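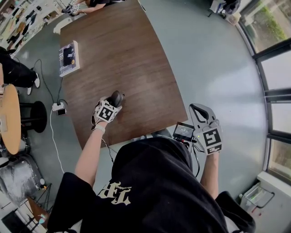
*Two of the hand-held grippers in one person's hands at the long table, with a third in use at the other end.*

I've been putting off writing up the Barbu pose work because the result is narrow and I wasn't sure it deserved a post. Paula Dobre asked me for the numbers twice last week, so I'm writing it down once.

The question was whether the pose we recover from the marker cube on each gripper is good enough to train on directly, or whether we should keep running the smoothing pass. The smoothing pass was added in April, when Wiltau was still on the old cube mounts. It cleans up jitter and also rounds off the short, fast motions just before a grasp. Those motions are most of what a policy needs to learn.

Method, briefly. Each demonstration is recorded with the raw cube pose, the finger opening and the view from the gripper. We took 500 demonstrations of tabletop picks and made two training sets from them, one smoothed and one raw. The network, the seed list and the training schedule were the same for both. Each policy then got 50 evaluation trials on the Brirnevcombe arm, with start positions drawn from one fixed list so the trials could be compared pairwise.

Before training anything I looked at where the two trajectories disagree. Over free travel they are the same to within noise. In the last part of the approach they separate by up to 53 mm, which is far more than I would have guessed. 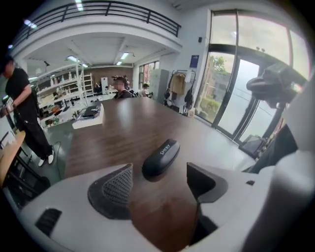 Low, rounded objects are where it matters most. With a tall object the fingers can arrive late and still close on something. With a glasses case the fingers have to get down beside it before they close, and the smoothed path starts closing while the hand is still descending. The policy trained on that data copies the error faithfully: the fingers meet the top of the lid and push it along the table.

The raw policy does the descent properly. It is less steady in free travel, with a visible wobble on long moves, and I don't think that costs any grasps. The pairwise comparison favored raw on the low objects and showed no difference I would defend on the tall ones.

Two caveats. All of the demonstrations came from one room, with windows down one side, and I haven't checked how cube detection holds up under other lighting. The smoother was also tuned for the old mounts, so some of this may be a bad filter constant and no more than that. Grutongate has a version with a shorter window. I'd like to run it on the same 500 before anyone deletes the pass from the pipeline.

For now the config default is raw, and the smoothed set stays on the server under its old name.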